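Sorting on a Shared Bench: Notes for the Build Talk
Po-yen Tang, Pridarance workshop
2022-03-25
14 shares | 3 comments
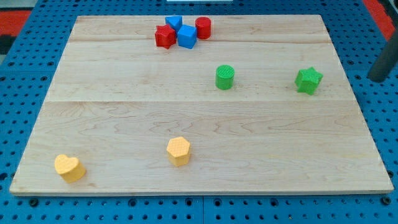
Slide 1. The build is a pick-and-sort cell on a shared bench. The scope is small on purpose: one arm, one camera, one work surface, and parts light enough that a bad grasp does no damage. The test set is eight blocks in four colors, and the shapes were chosen to be awkward in different ways. Cylinders and the cube are the easy cases. The stars are harder, as two jaws closing on a star can meet a point on one side and a notch on the other. The heart has one good grasp axis and several poor ones. State this early, as the rest of the talk depends on it.

Slide 2. Surface. A pale wooden board lies on the blue pegboard tabletop. Two reasons. Seen from the camera, the dark holes in the pegboard were picked up as blobs by the first version of the segmenter. Small parts also caught on the hole edges when pushed. The board fixed both. It did add a new problem: the seam across the middle returned a weak edge under side light. A blur before edge detection removed it. Mention that the board has to sit flat and be re-zeroed any time someone moves it.

Slide 3. Arm and controller. The arm is the Brenell kit, bought used. Joint two had backlash and was shimmed in November. The controller is our own code on a small board we call Odurier. It does three things: reads the joint positions, runs the trajectory, and trips on overcurrent. Do not go into the trajectory code unless asked. The timing diagram is in the backup slides.

Slide 4. Calibration. 26 touch points on a printed grid, fitted with least squares. Explain why the points go all the way to the corners: the first fit used only the center and was poor near the edges. Recalibrate after any change to the camera mount. This takes 40 minutes – budget for it.

Slide 5. Grasp selection. Color comes first and is a plain threshold in HSV. Shape comes second and is matched on contour. The gripper angle is read from a table, one entry per shape, then rotated to the measured pose. There is no learning in this version. The Liu branch has a small network for grasp angle, but it has not been tested on the full set. Say so plainly if the question comes up.

Slide 6. Results. 1,044 attempted picks, 121 failures. Show the chart by shape. Most of the failures are on the stars and the heart. Clusters are the other cause: with blocks close together, the jaws touch a neighbor on the way down. The current fix is to reject any grasp with too little clearance and take another block first. It works until every block left is blocked, and then the cell stops and waits for a person.

Slide 7. Open items.
Push move to break up clusters. Written, not tuned.
Softer jaw pads. The present ones slip on printed side walls.
A hard stop for the board, so it goes back to the same place each time.
Cable strain relief at the wrist – still a zip tie.

Slide 8. Questions. Likely ones: cost, safety, and whether the code is available. The parts list is on the handout. The stop button cuts motor power and does not go through the controller. The code is on the workshop server and needs a cleanup before it is copied elsewhere.

Comments (3)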